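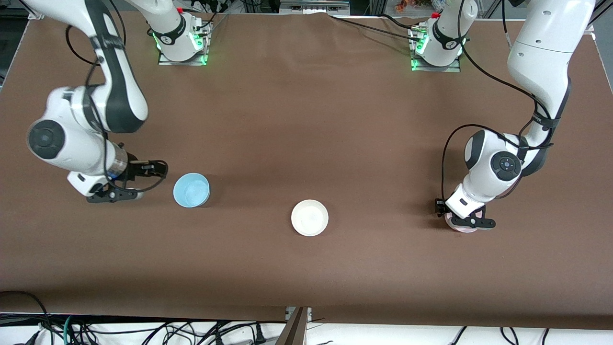

HOME & KITCHEN | NEWS IN BRIEF

Serton adds bowls to its lending shelf

The Serton lending library has added tableware to the items residents can borrow, starting with 305 bowls in several sizes and colors, including light blue and white.

The bowls are kept at the Hondosside branch and go out in sets for up to two weeks. Borrowers need a current library card. There is no charge, but a set returned more than 23 days after checkout will be billed at replacement cost.

Trilok Semwal, who manages the Hondosside branch, said requests for dishes had been coming in since the library began lending folding tables.

"People would take the tables for a graduation party and then ask us what we had to put on them," Semwal said. "We had nothing, so they went out and bought paper."

The library spent $1,838 on the bowls and on padded crates to carry them in. Plates are expected in July.

Bhupendra Sisodia of Raptis Street borrowed a set for a family lunch and said the crate fit on the back seat of his car. He would like to see serving spoons added.

Bowls must be washed and dried before they come back. Chipped pieces should be left in the crate with a note, and staff will take them out of the set. Reservations can be made at the front desk until 2 p.m. on the day before pickup.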